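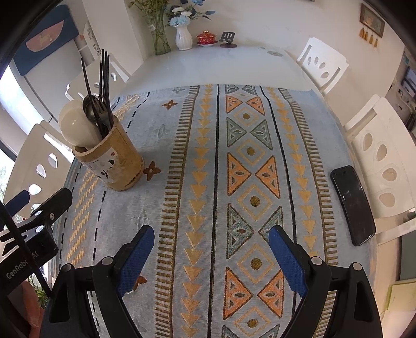 Getting a woven tablecloth to stop creeping about, and can I wash it?

Posted by Skolto

Hello all, hoping somebody on here has been through this. I bought a woven tablecloth for our dining table at the Oltcombe summer market and I'm completely in love with it. Light blue, with bands of pattern running along it – triangles in orange and a sort of grey teal, little diamonds with a mustard dot in the middle, yellow zigzags over to one side and small brown flowers here and there. It has cheered the whole room up no end.

The trouble is that it won't stay where I put it. The table has a very smooth varnished top and the cloth slides every time somebody leans on it or gets up. With a plain cloth I don't think I'd notice, but with these straight bands you can see straight away when it's gone wonky, and by the end of tea the stripes are heading off towards the window. I keep a bamboo pot for the utensils on the left side of the table and even that doesn't hold it down, it just goes along for the ride.

I've tried those metal clips you use for picnics but they catch on people's knees and my other half hates the look of them. I also tried a bit of double-sided tape underneath and spent an evening picking it off the varnish, so not doing that again.

Second thing. It came with no care label at all and the stall holder only said "wash it gently". I've got a tea stain on one of the paler bits and I'm scared of the orange running into the blue. Has anybody washed one like this? I paid more for it than I've admitted to at home, so I'd rather not ruin it in the first year!

Also, if anyone has ideas about the bamboo pot, it has a paper label wrapped round the front at the bottom, with printing on it and a little red stamp. I like the label and want to keep it, but I'm worried about it getting splashed.

Posted by Wiriya

Oh I do sympathise, ours used to do exactly this. What you want is a table protector underneath, the felt-backed sort (some people call it a silence cloth, which is a lovely name for it). You buy it off the roll in most fabric shops. Mine is 200 cm long and I cut it with kitchen scissors so it stops just short of the table edge all the way round. The cloth grips on to it and hardly moves, and you get the bonus of not hearing every plate go down. Do check which side goes up – I had mine upside down for most of a winter and wondered what all the fuss was about.

If you don't fancy felt, the rubbery mesh that goes under rugs works too, but I wouldn't leave it on varnish for months on end. A friend's left a waffle pattern on her table in the hot weather. Lift it now and then and have a look.

For the washing, test the colours before you do anything else. Wet a white hankie, press it on the orange for a minute or so somewhere near the hem, and see if any colour comes off. Then do the same on the other colours, the brown especially. If the hankie stays clean I'd wash it by hand in the bath, cool water and a small squirt of wool liquid. Don't wring it. Roll it up in a big towel, press the water out and dry it flat if you've got the space, or over two lines of the airer so it doesn't get a ridge down the middle. Iron it on the back while it's a tiny bit damp.

If the hankie does pick up colour, leave the cloth alone and just dab the tea stain with cold water and a clean cloth. Tea on light blue isn't the end of the world, you can always stand a plate on it.

Posted by Stamusar

just bung it in at 30, mine's been through loads of times and it's fine. had a bit of shrinkage the first time but you can pull it back into shape. no idea about the sliding, we use place mats

Posted by Skolto

Thank you both! Did the hankie test on the orange and the brown this morning and it came up clean, so I'm going for the bath. Stamusar, I'm glad yours survived but I'm not brave enough, and if it shrinks it'll cover even less of the table.

Felt is on the shopping list. Still after ideas for the paper label if anybody has any – would clear sticky film be daft, or would it go yellow?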